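Pinddale Wetland Nest Box and Marsh Bird Survey
Progress report to the Sivus Fund, second reporting period
Prepared by Harish Joshi, project lead
06/04/2026

1. Where we are

The project is on schedule except for the water level work at the north pool, which is explained in section 4. Field visits started when the ice went off the ponds and have continued at the planned rate. The grant has paid for boat hire, box materials, two seasonal field assistants and part of the data entry.

As a reminder, the grant covers three sites: Pinddale marsh, the Prokside gravel ponds and the wet meadows at Grønli. The birds we are following are goldeneye, which nest in boxes, and three marsh birds that are hard to see and are mostly counted by call: water rail, spotted crake and bittern.

2. Goldeneye boxes

We now have 200 boxes in place across the three sites. Most of these were put up before the grant started. The new ones went mainly to Prokside, where there are few old trees with holes large enough for a duck. All boxes were cleaned out in November and given fresh wood shavings.

Use of the boxes is uneven. At Pinddale the birds prefer those facing open water and leave the ones set back in the alders. At Prokside the new boxes on the east bank were taken sooner than we expected, but several on the west bank have been filled with twigs by jackdaws. We will move the west bank boxes lower and closer to the shore after the season.

Females sometimes lay in each other's boxes, which makes clutch size a poor guide to how many pairs are breeding. We have logged 407 eggs so far this season. That number should not be turned into a pair count. The final report will give occupied boxes and hatched clutches instead.

Marten damage was found at Grønli. We fitted metal sleeves to the trunks there and will check them at each visit.

3. Marsh bird calls

Sound recorders run from dusk to dawn at fixed points in the reeds. They have given us about 3,000 hours of recordings to date. The software picks out possible calls and a person then listens to each one. It does well with bittern, which boom at a low pitch. It does badly with spotted crake when frogs are calling, and a large share of what it marks as crake is something else.

After checking, we have 973 confirmed clips of water rail. They come from all three sites, including two recorder points at Grønli where the species had not been noted in earlier surveys. Bittern has been confirmed at Pinddale only. Spotted crake has been confirmed at Pinddale and is still being checked for Prokside.

One recorder at Prokside failed because water got into the battery case. We lost its data for that stretch and have left the gap in the records. The spare is now in its place.

4. Water levels

The plan was to hold the north pool at Pinddale higher through spring so that the outer reeds stayed flooded. Rails and bitterns feed along that edge, and dry reeds let foxes in. The sluice board was found to be rotten and the pool dropped faster than it should have. A new board has been cut and will be fitted once the nearby nests are finished. We do not want people working on the bank before then.

The cost of the board is small and can be met from the repairs line. No change to the budget is requested.

5. Spending

Spending is slightly under plan. Boat hire came in lower than quoted, and we would like to move the difference to data checking, which is taking longer than we allowed for. Please let us know if this needs a formal request.

6. Next period

Box checks will go on until the last broods leave. The recorders will stay out through the end of the calling season and then come in for service. Reed cutting at Grønli is set for the fall, in strips, leaving the oldest stand alone.

We still need written permission from the owner of the south bank at Prokside before we can add recorder points there. A second letter has been sent. If there is no answer by the end of the season we will use the public path side, although road noise is worse there.
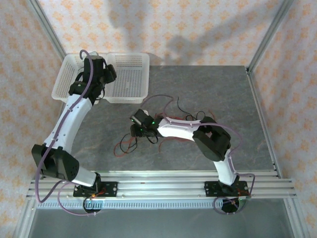
The noise test for the path side can be done with the spare recorder in one night, and its results will be sent with the next claim form.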